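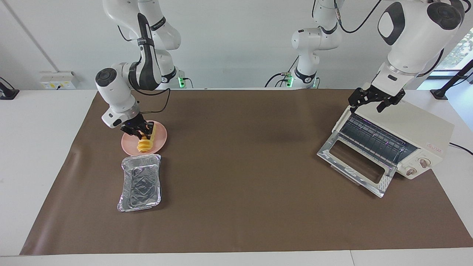
How should leftover pastries be packed so that they are still good to eat the next day?
Let them cool completely, move them from the serving plate to a shallow container in a single layer, and cover the container only when no warmth can be felt from the pastry.

The Art of the Second Day
Oct 26, 2021

The foil tray is among the least admired objects in the kitchen. It bends when lifted, it seldom stacks neatly, and it is usually bought in haste before a holiday. Yet the catering staff at the Ellery Hall dining rooms in Stokton rely on it every afternoon, when the pastries left from the morning service are packed for the evening reading groups.

The dining rooms bake 200 pastries on a full day. Until February, anything unsold was left on its plate under a cloth, and much of it was stale by supper. The present practice begins at the plate. Each piece is lifted from underneath, with the fingers kept away from the layers, and set down in the tray with a little space on every side. Layered doughs lose their shape under very light pressure, and a folded pastry that has been squeezed once will not recover in the oven.

Trays are placed directly beside the plate before packing begins. The distance a pastry travels should be short, particularly over a table that has already been wiped down. A mat under both items catches the flakes and can be shaken out afterward.

Filled pastries are handled separately. Those containing custard or cream go into the refrigerator within 2 hours of baking and are not offered again after that evening. Plain and fruit pastries may stay at room temperature overnight, provided the lid is loose enough to let moisture escape.

Reheating is a simple matter. The lid is removed and the tray goes into a moderate oven for eight minutes, or 14 if the pastries have been frozen. Foil trays should not be used in a microwave unless the maker of the oven permits it.

The Bitham Baking School, which advises several kitchens in the district, teaches the same method to its first-year students. Its handbook also recommends straightening the sides of a foil tray by hand before filling it. A bent wall pushes against the outer pieces and makes the lid difficult to seat. Trays in sound condition are washed in warm water, dried flat and returned to the shelf.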